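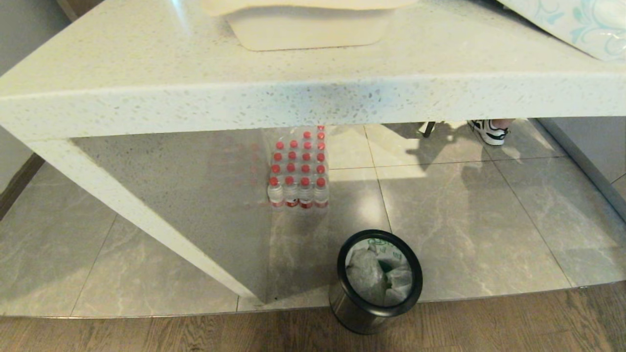 Sealing quartz composite - does it do anything?

ostler22
Moved into a flat in the Iststead block in August. The handover pack says to apply Driltard sealer to all stone surfaces twice a year. The table is a speckled composite, and as far as I know composite is stone chips in resin with close to zero absorption. Is there any point in sealing it? A bottle costs 22 dollars and claims to cover 104 square feet.

gravelpit
No point. Penetrating sealers need pores. On resin-bound quartz the product sits on top, cures unevenly and leaves a haze. You then spend an evening taking it off with acetone, and acetone is not good for the resin either.

mk_terrace
Disagree in part. "Speckled composite" covers two different materials. Resin-bound quartz does not need sealer. Cement-bound terrazzo does, and it stains fast without it. Find out which one you have before telling the management company they are wrong.

ostler22
Same material on the top and the leg. Front edge and leg:
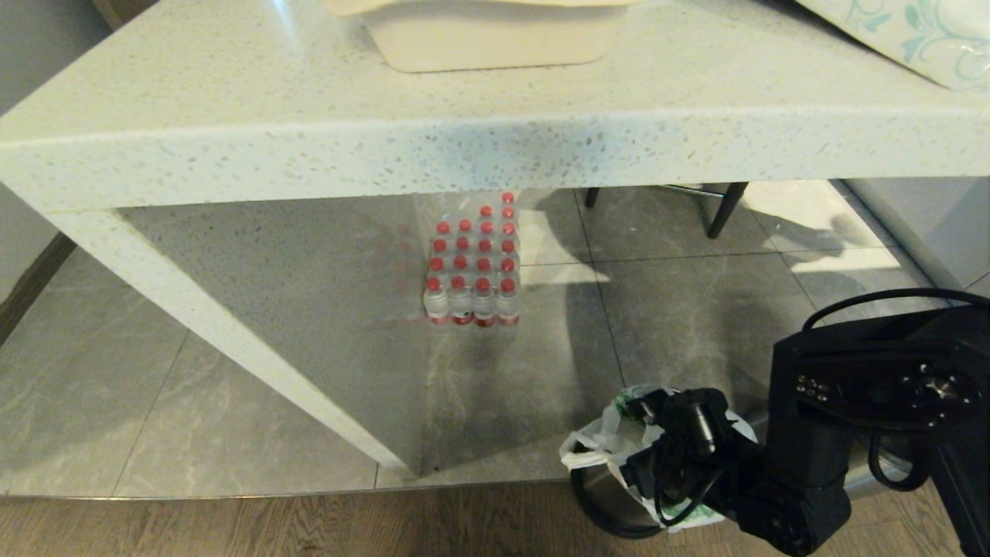 Front edge and the slanted leg, same speckle on both.

gravelpit
Looks like quartz to me.

mk_terrace
You cannot tell binder type from a photo. Put a teaspoon of water on the underside, where there is less likely to be any factory finish. Wait ten minutes and wipe. A dark patch means cement. No change means resin, or somebody has already sealed it.

ostler22
Will do. Related question - the same pack says to use Jenetow neutral cleaner on the hall floor and to keep it off the stone. Why would a neutral cleaner be a problem?

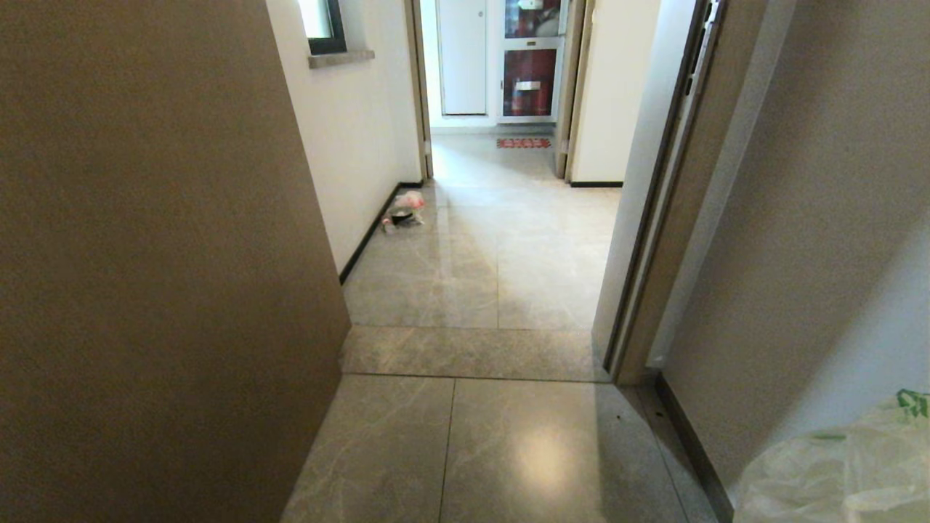

Hall floor, gray marble-look tile.

gravelpit
It is not a problem. Whoever wrote the pack copied it from a natural marble sheet. If the hall is porcelain you can use almost anything on it short of hydrofluoric acid. The grout is the weak part.

szw_fitter
I used to fit for Szewczyk and we handed out packs like that. The wording covers every finish in the building, so it is always the most cautious version. I would still follow it during the warranty period. Keep the receipts.

gravelpit
Following a wrong instruction does not protect you. Ask for the data sheet for the installed product.

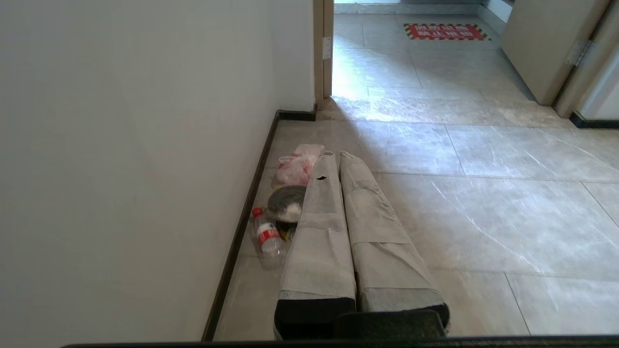 mk_terrace
On grout, cement grout should be sealed and epoxy grout should not, so the same water test applies. Use a joint close to the wall where there is little foot traffic. With a black baseboard against a white wall like that one, tape the top edge of the board before sealing the perimeter joints, as splashes will show on the paint above it. Two thin coats, wiped back after five minutes each.

ostler22
Water test done on the underside of the table. Ten minutes, no dark patch. One grout joint did go dark. I will seal the grout and leave the table alone.

szw_fitter
Get it in writing from management that the table is exempt.

gravelpit
Or just don't seal it.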